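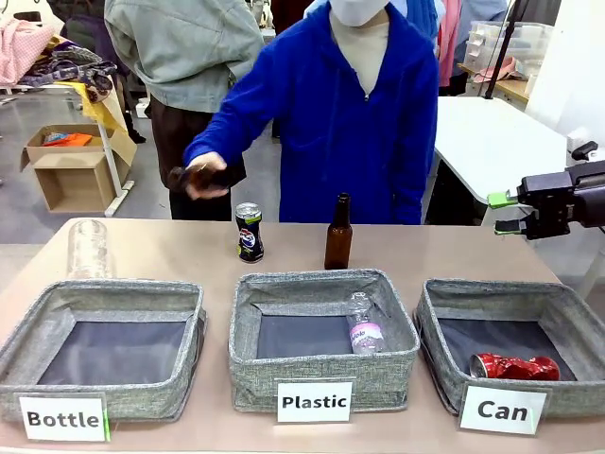
How far should a two-finger gripper open before it goes for a glass bottle?
Bottle diameter plus 20 mm, and close slowly on the last stretch.

wusteler_k
20 is generous. I run 30 total on soda cans and the approach gets sloppy because the lower finger drags on the table. Pads are soft silicone.

R. Dufour
Drag is an approach angle problem. Come in level, fingers one over the other, and raise the wrist before you close. Mine are set up that way for bottles lying flat or handed over sideways. Upright bottles I take from the side.

prollach54
Disagree on handing over. If a person holds the bottle, the pose is different every time and you end up tuning for the person. Stand it on the table behind the bins and leave it alone.

R. Dufour
Then it only ever learns upright bottles. I want both.

Tươi Hoàng
What are you using for bins? Hard totes kept chipping my pads.

R. Dufour
Gray fabric baskets, padded rim, dark inside. Label card on the front of each: Bottle, Plastic, Can. Glass goes in Bottle. A crushed can is hard to segment on a dark liner if your lighting is poor, red is fine.

prollach54
"Bottle" and "Plastic" is asking for trouble. A water bottle is both. Rename the first one Glass.

R. Dufour
The class names are in 2 config files and I'm not touching them in December.

wusteler_k
Trying the wrist raise tonight. Will post the current trace.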